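Yasmine Farouk
Jul 28, 2023

A short thread about the planner in Skirden, our small pick and place stack. I promised Kaiwen Song that I would write down what we changed, so I am doing it in public. 1/

The task is simple to say: move one object from the yellow container to the brown basket, and leave the rest alone. The command is plain text, for example "put the tape in the brown basket." 2/

Our old version planned everything at the start. Perception ran one time, gave a list of objects and poses, and the planner trusted this list until the end. If an object moved a little, the plan did not know it. 3/

The new version keeps a small world state. Each object has a name, a pose, a container and an age. The age is the time from the last good detection. When the age is more than 2 seconds, the planner must ask for a new look before it may close the gripper. 4/

Tape is the difficult object for us. The roll is clear and yellowish, and the yellow weave is under it. The depth values on such a surface are poor, so we fit a circle to the cardboard core and take the grasp from the core. Jolán Bodnár had this idea and I was against it for a week. She was right. 5/
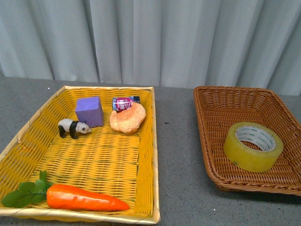
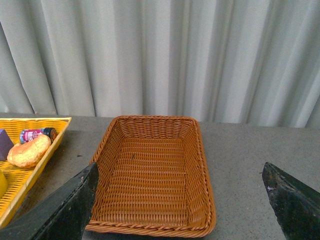
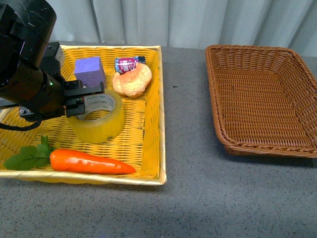
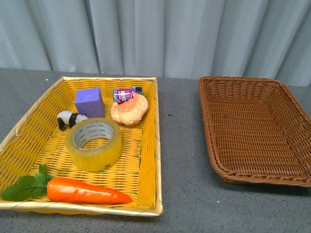 Skirden test table, head and wrist views. The tape is in the brown basket in the first picture and in the yellow container in the last two.

Now the container label. Before, we decided "in the basket" by the center point of the object and a box around the basket. This is not good for the carrot, because the leaves go over the rim. Now we use the floor area of the container, and parts over the rim do not count. 7/

The wrist camera has a different problem: the fingers are always in its view. We had a fixed mask for them. But the mask was made for one opening width, so at other widths it covered table pixels, or it missed a finger. Now the mask is computed from the joint reading. It is 38 lines of code and I should have written it in December. 8/

We also log every replan with a reason code. There are 16 codes, which is too many. "Stale pose" is the one I read most. Rozália Bíró made a viewer that puts the code next to both camera views, and it saves me a lot of guessing. 9/

Still open: the can and the bread roll. When one hides part of the other, the detector sometimes gives one big object, and then the grasp point is in the middle of nothing useful. If you have solved this with a small model, please write me. 10/

Next I want to try the reverse command, from brown to yellow. The planner should not care about the direction, but the placing code has some old constants inside and I do not trust them yet. I will post the config file after Ilham Ezzat has reviewed it. 11/11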